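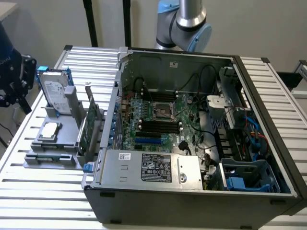 Two of the shops in the trial would hand over the tear-downs tomorrow and keep the rebuilds for another few years, Greenberg reported at the close of the bench trials, and that view is shared by most of the firms that took part.

LERAU – Hirport today released the findings of its study on whether robot arms are ready for everyday work in computer repair and refurbishing shops. The study, known as Furovley, covered 1,239 attempts at common bench jobs on desktop computers, including fitting expansion cards, swapping hard drives and placing processors.

The results are mixed. Robot arms did well at jobs in which a part is picked up from a known spot and set down in another. Drives held in carriers gave the least trouble. Expansion cards were harder, as a card that enters its slot at a slight angle must be backed out and tried again. Processors were placed correctly in most attempts, but closing the socket lever remained a frequent cause of stopped runs.

Cables were the weakest area. Data and power leads seldom lie the same way in two machines, and a cable resting across a slot was enough to halt a job that had gone well on the previous computer. Hirport does not consider unattended cable work practical at present.

Speed was also reviewed. A trained technician completed the full set of jobs on one computer in 10 minutes. The robot station took longer in every shop, and a member of staff had to step in 267 times over the course of the study. Most of those calls were short, but they kept a skilled person close to the bench.

"Our members asked whether they could buy a station now and leave it running overnight," Hirport said in a statement. "For sorting and removing drives, the answer is close to yes. For a complete rebuild, it is no."

Holding fixtures proved to be worth more than expected. Shops that gave every part its own slot or recess saw fewer failed pickups than shops that used open trays, with no change to the robots themselves. Hirport recommends that owners look at their fixtures first, before they price new equipment.

The study did not cover laptops or household appliances. A second round, starting in September, will look at cable handling and at cases with tighter drive bays.

The full report is available from the Hirport office in Lerau. Shops that wish to join the second round may apply there in writing.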